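Packing bench notebook, Lurkville workshop
July 2, 2018
Entry by Nayara Bittencourt

Carried on with the carton reuse job. Thitima Sriwong had sorted the incoming pile before I got in, so I could start straight on the second shelf. Most of it is brown single-wall from the Gastus deliveries, plus a few odd sizes that came with the Gikisex order in March and have sat under the stairs ever since.

Job number is 1262. The old sheet says 2536, which is the number for the tape order. I've crossed it out. Please don't book carton time to it again.

What we are trying to settle is how worn a carton can get before we stop sending things out in it. Up to now it has been one person's opinion against another's. Going by feel is fine for one person at one bench, but Thitima and I disagreed on almost 16 cartons last time and had to go back through the lot.

Rules as they stand this morning:

Corners first. Press each one with a thumb. If it gives and stays in, the carton goes to flat stock.

Flaps can be creased or a bit torn, as long as they still meet in the middle and there is a clean strip for the tape. Ragged edges get trimmed with the hook blade. Don't pull at them, the outer paper comes away and you end up with a strip of bare corrugation that tape won't hold to.

Stains. Dry and on the outside only, keep for internal use. Anything on the inside, or anything that smells, goes in the recycling cage.

Holes. I had been throwing out everything with a hole in it. Thitima says the small ones with a round hole in the top are made that way and are perfectly good for parts we want to get at without opening the lid. Agreed, they stay. I have changed the sheet.

Foam. Keep the black inserts with the carton they came in. We lost a whole afternoon in March matching loose foam to boxes and some of it never went back. If the insert lifts out in one piece, check the underside for grit, knock it out over the bin and put it back in.

The green cloth works well on the table. Small cartons don't skate about on it the way they did on the bare top, and torn bits of paper show up clearly. It does creep if it isn't held, so clip it at the edges before starting. Binder clips are in the tin by the sink. The larger ones won't open far enough for the table lip, use the small silver ones.

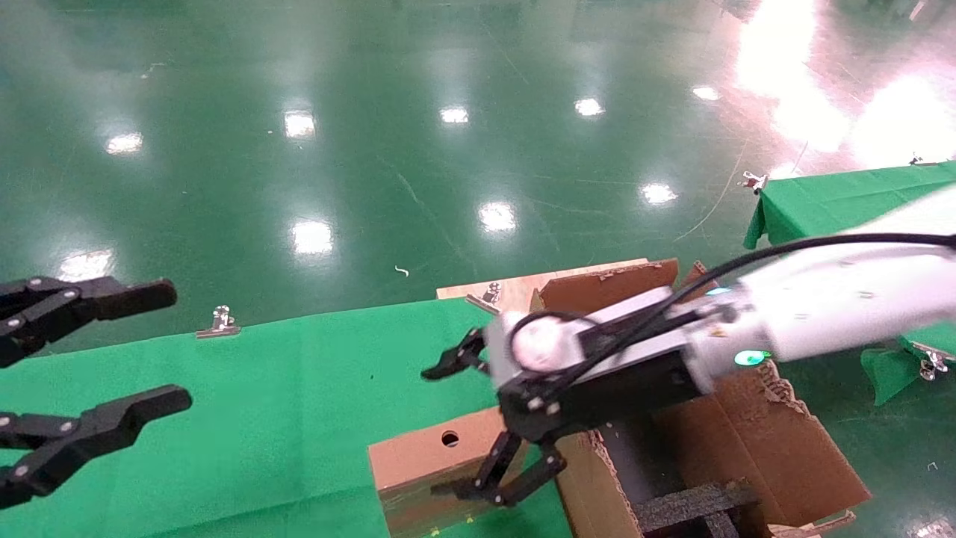
Flat panels are still a nuisance. We use them as backing and as dividers, and they get left wherever there is room. I would like a rack, even a rough one. Rungrueang quoted 58 dollars for a wire one that would fit beside the cage. Thitima thinks we could knock one up from offcuts. Either is fine with me if it happens this month.

Blade in the green-handled knife is done, changed it at lunch. Spare blades are low.

Left for tomorrow: the rest of the second shelf, then the odd sizes from under the stairs. Thitima to print the new sheet and tape it over the old one. I still need to ask Gastus if they want their printed cartons back or if we can keep them.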